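Fliltum Brick Textures: Frequently Asked Questions
Last updated 29 January 2023

What is in the pack?
The pack holds 32 seamless brick textures for walls, grouped by bond and by colour. Each texture has a colour map, a normal map and a roughness map.

Which file formats are supplied?
Colour maps are PNG. Normal and roughness maps are supplied as PNG and TIFF. The two versions are identical in content.

How large an area does one tile cover?
One tile covers 2 metres by 2 metres at real scale. If bricks look too large on a wall, check the unit setting of the scene before changing the UV scale.

Why do I see a seam where two walls meet?
The textures repeat without a seam on flat surfaces only. At a corner, offset the second wall by half a brick so that the courses line up.

The mortar looks raised instead of sunken. What is wrong?
The green channel of the normal map is the wrong way round for your renderer. Invert it in the material settings. Do not edit the file itself.

Can I use different textures in the same room?
Yes. Keep the scale the same on every wall. Mixed scales are the usual cause of complaints sent to us.

May I use the textures in paid work?
Yes, under the standard licence. You may not resell the files, alone or as part of another pack.

I bought the pack before December. Do I get the new maps?
Yes. Log in and download the pack again. The old order number remains valid.

Who maintains the pack?
Jianhua Zhong makes the textures. Licence questions go to Hannelore Kohlhase at the Prastombridge office.
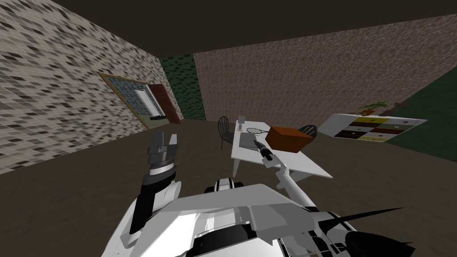
Differently patterned brick walls with a brown floor and dark brown ceiling. Render.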